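Garden group's April visit to Verkmont

Twenty-odd of us signed up for the Verkmont trip and the car park was full well before the gates opened. Cold start, bit of wind, then the sun came through by eleven and stayed with us. Coats off, flasks out.

Verkmont is a walled garden of the old sort, with an orchard on the lower side and a steep bank above the stream that used to be nothing but bramble. Hideaki Kudo took it on with his wife after the Mészáros family gave up the nursery. He met us at the gate and led the first group round himself, Hinata Fukuda took the second. Both very patient with questions, and there were plenty!

The bank is the thing to see. Terraced by hand over four winters, mostly with stone dug out of the site, and planted up with epimediums, small ferns and wood anemones. The anemones were at their best, so were the last of the hellebores. 2000 snake's head fritillaries went into the damp grass at the bottom and a good share have come up, though the pheasants have had their beaks in. Hideaki says he will plant another 200 this autumn and net them this time.

Up in the walled part it was all pears. Fans and espaliers on the south wall, some very old, one or two with no label and no one left to ask. Blossom just going over. Several of us wanted to know about canker, and the answer was sharp knife, dry day, cut right back to clean wood and burn what comes off. No paint on the wounds. Mrs Fukuda is trying a new pear she has raised herself from a chance seedling, she calls it Konine, not for sale yet so don't ask (we did ask).
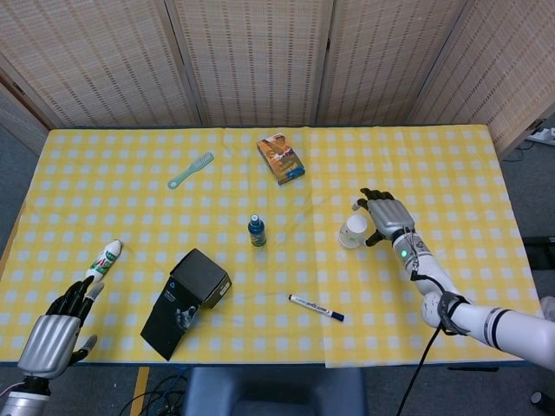 Verkmont, April

Tea was in the long shed, lemon cake and a very good seed cake, and after that the plant stall. It did a roaring trade. Most people came away with a fern or two and the trays of primroses were gone in no time. Stall and gate together made 567 pounds, all of it going towards the new path on the orchard side, which gets very boggy in a wet winter. The path is priced at 3240 pounds so there is a way to go, but they hope to have the first stretch down before the leaves fall.

A few notes for anyone going on their own. Stout shoes, the steps on the bank are uneven and there is no rail on the top flight. Dogs on leads in the orchard, not at all in the walled garden. The lane from Skutora is narrow with passing places and the sat nav will try to send you over the ford, ignore it and carry on to the chapel. Entry is cash only at the momnet.

Next outing is to the allotments at Skutora, where we have been promised a talk on saving bean seed and a look at the leek trenches. Lifts can be arranged, put your name on the list at the hall. Please say when you sign up if you can take a passenger, we were short of cars last time and two people had to be fetched after the tour had allready begun.

Also the seed swap tins need to come back. There are three still out, green lids. Leave them in the hall porch please.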